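Setting up a robot cell for computer disassembly: working rules

Last revised 4 September 2021 by Pirmin Eberhard

Contents
Before you start
Preparing the computer
Fixing the work in place
Speeds and forces
Handling drives
Data-bearing parts
Stops, faults and restarts
Keeping records

These are the rules we use at Camenzind for taking desktop computers apart with a robot arm. They cover a single arm working over a table, with one person nearby who loads the work and clears it away. They do not replace the risk assessment for your own cell. If you have not done one, do that first and come back to this page afterwards.

Two standards matter most. ISO 10218 deals with industrial robots and how they are built into a working cell. ISO/TS 15066 adds to it for arms that share space with people. Read both with your own gripper and your own parts in mind. An arm sold as collaborative is still only as safe as what it is holding, and the inside of a computer case is full of thin folded steel.

Before you start

Check the following at the start of each shift and again after any change to the gripper or the fixtures.

The emergency stop is within reach of the person loading the table, and it works. Press it. Looking at it is not a test.
The arm's program is the released version for the model of computer on the table.
The floor is clear from the loading side to the door.
Cables on the arm are clipped along their full length and have slack at every joint. Move each joint slowly through its working range and watch the cable while you do it.
Any bench behind the arm is outside the arm's reach. If it isn't, set a plane limit in the controller so that the arm cannot get to it. People put things down on benches, and a limit that was right for a bare worktop may be wrong for a tall box stood on it.

Preparing the computer

Unplug the mains lead and hold the power button in for a few seconds. Do this even if you are told the machine has been in storage. Power supplies are never opened in the cell. They come out whole and go to the electrical bench.

Lay the tower on its side with the removable panel facing up, then take the panel off by hand. We tried having the arm do this and gave it up, as the latches differ too much from one model to the next.

Look inside before you step back. Loose cables are the main cause of failed picks. Any lead that crosses above a part the arm has to lift should be tucked down or unplugged. Drive cables are the worst for this because they spring back up. If the processor socket has been opened, note whether its frame is standing up, because a raised frame is taller than anything else on that part of the board and the approach path has to clear it.

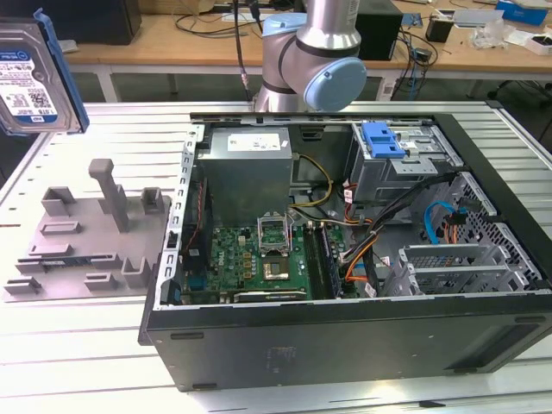

Approach heights are set from the tallest point in the case, with the margin added on top of that. Do not set them from the board. A path that clears the memory modules may still catch the edge of the drive cage on the way out, and the arm is at its most awkward there because it is carrying something wide.

Plan the exit as a straight lift first. The arm goes up until the lowest point of the part is above the case wall, and only then moves sideways. Combined moves save a little time and we do not allow them while the part is still inside the chassis.

Fixing the work in place

The case must not slide when the arm pushes down or pulls. On a slotted table, use stops on at least two sides and check them by pushing the case with your hand. Rubber feet on the side of the tower don't count as a stop.

Put the receiving fixture on the same table as the case and bolt it to the same slots. If the fixture stands on a second table, any knock to either one puts the positions out. Printed fixtures are fine for light parts. Ours are reprinted every December whether or not they look worn, and sooner if a post has cracked.

Write the fixture's position into the program as its own coordinate frame. Then, if the fixture has to be moved, you teach three points again and leave the rest alone.

Speeds and forces

Use three speeds and no others:

Free travel, above the case and clear of the fixture.
Approach, from the clearance height down to the part.
Contact, for gripping, pulling free and seating.

The figures for each depend on your arm and gripper and belong in your risk assessment. What we ask for here is that the speeds are named in the program and called by name. Meinrad Ruchti went through the old Hosten programs and found 122 separate speed values typed in by hand, several of them in moves no one could explain. It took a long while to put right.

Set a force limit on every contact move. When the limit is reached the arm should stop, hold its position and wait for a person. It should not try again by itself. A drive that won't come out is usually still held by a screw or a cable, and a second, harder pull damages the sled or drags the whole case.

Handling drives

A hard drive can be lifted by its sides or by its caddy. Choose one and keep to it for each model. Plastic caddies flex, so the grip needs to be closer to the middle than you would use on bare metal. Check that the fingers are not pressing on the circuit board or covering the breather hole.

Keep the label in view of the camera or the scanner while the drive is being carried, if your cell has one. Turning a drive over later to find the barcode means picking it up a second time, and each pick is another chance to drop it.

If a drive is dropped, leave it where it is. Stop the arm, put the cell in manual, and then go in.

Seating a drive in a fixture takes more care than removing one. Bring it to a point directly above the slot, pause until the arm has stopped moving, then go down at contact speed with the force limit on. Leave the gripper closed until the drive has reached its depth. Open the fingers, and lift straight up before any move to the side.

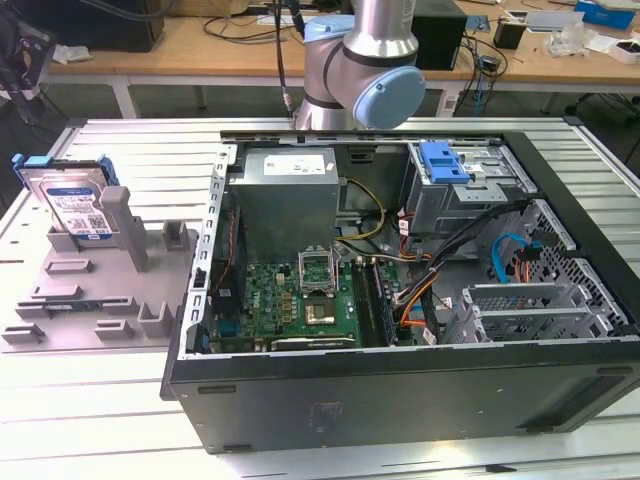
A hard drive in its caddy, upright in the back slot of the fixture tray.

Drives are stored upright or flat, never leaning. A leaning drive is the hardest thing for the arm to find again, and it may be resting on a post that was never meant to carry it.

Data-bearing parts

Treat every drive as though it holds personal data until the wiping record says otherwise. In practice:

The serial number is logged before the drive leaves the table.
Drives are not left in the fixture at the end of a shift. They go in the locked cabinet.
Camera footage from the cell can show serial numbers and asset stickers. Keep it under the same access rules as the log.
Drives which fail the wipe go to the shredder contractor with a signed sheet. For us that is Clolura. Keep your copy.

Optical drives are easy to forget. Open the tray and check for a disc before the computer goes on the table, while it still has power.

Stops, faults and restarts

There are two kinds of stop. A protective stop happens when a limit is reached and the arm holds still with its power on. An emergency stop cuts the power. Learn which light means which on your controller, and treat the arm as live in the first case.

After a protective stop:

1. Read the message before you clear it, and write down the code.
2. Switch to manual.
3. Look at what the gripper is holding. If it is holding a part, support the part before you open the fingers.
4. Jog the arm straight up. Do not send it home from inside a case.
5. Find the cause. If you can't find it, the computer comes off the table and is finished by hand.

After an emergency stop, do all of this and check the arm's position against the reference mark before running anything. The person who pressed the button has to agree to the restart.

The same fault three times on one model means the program for that model is withdrawn until someone has looked at it. The operator may withdraw a program without asking. Only Meinrad or I can release it again.

Keeping records

Record the model, the program version, each stop with its code, and who was on the table. We keep this in a plain spreadsheet. At the time of this revision it holds 3,155 computers, with 468 protective stops and 7 emergency stops. Most of the protective stops were cables, which is why the section on preparing the computer has grown with each revision.

Go through the stops once a month with the people who load the table. They tend to know which models cause trouble before the figures show it.

Rules for the laptop cell at Misten are kept on a separate page, as the fixtures and the battery precautions are different. Please don't carry speeds or force limits across from one to the other.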